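Sorting day at Juhl: yellow bins, red boards and a lot of little motors

18 Jan 2023
By Aksel Hjaltested
3 min read

I stopped by the Juhl parts room this week to see how the big sort-out is coming along, and I ended up staying most of the afternoon (sorry to everyone who was waiting on me for coffee!). If you've ever pulled open a drawer looking for one small motor and found six kinds of screws and a dead battery instead, you'll understand why I was so happy to see bins with one kind of thing in each.

The parts are for the Meteo kits, the little weather stations that Drultitz is putting together for schools along the coast. The plan is 75 kits by March, and each one gets packed by hand. Up to now the parts have been living in whatever box they were shipped in, and the folks doing the packing were spending more time digging than packing. One person told me she'd gone through the same carton three times before lunch and still came up one board short – it was stuck to the underside of a flap.

So now it's bins. Motors go with motors, boards go with boards, and the metal rods get handled one at a time so they don't get scratched up. It sounds like such a small change, but I could feel how much calmer the room was compared with my last visit, when there were cartons stacked right up to the light switch.
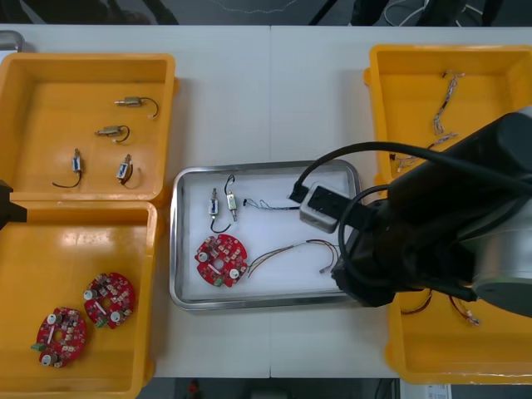
Yellow bins around the steel tray, with the motors in one and the round red boards in another.
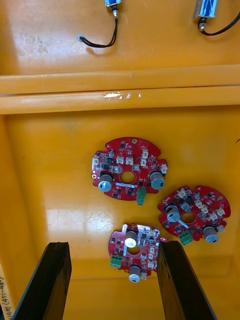
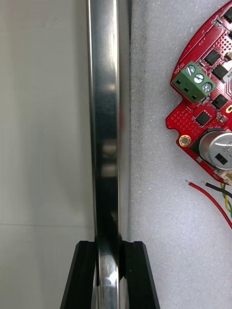

What's still on the list

The wires on the motors are the main headache right now. They curl every which way, and two motors left side by side will find a way to hook onto each other before you've turned your back. There was some talk of tying each wire up with a twist of paper, and some talk of just being patient. I'm on team paper, for what it's worth, but I'm also not the one who'd have to tie them.

The boards need a bit of care too. The rule for the Meteo packing is to pick them up by the edge and not pile them up, and I got a friendly reminder about it when I reached for one without thinking. Fair enough! They're such a cheerful red that it's hard to keep your hands off them.

As of this afternoon 38 kits are boxed and checked, which puts the crew a little ahead of where they wanted to be. The first 20 are going out to Skamasel, where the school has already picked a spot for theirs on the roof of the bike shed. The rest will wait on the shelf until the printed guides come back from the shop, and I'm told the guides are being redone after somebody noticed that the page on wind had been printed twice and the page on rain was missing.

If you have spare bins with good solid sides, Juhl would be glad to have them – any color is fine, as long as they're clean. Drop them off at the side door and leave a note with your name so they can get them back to you in the spring.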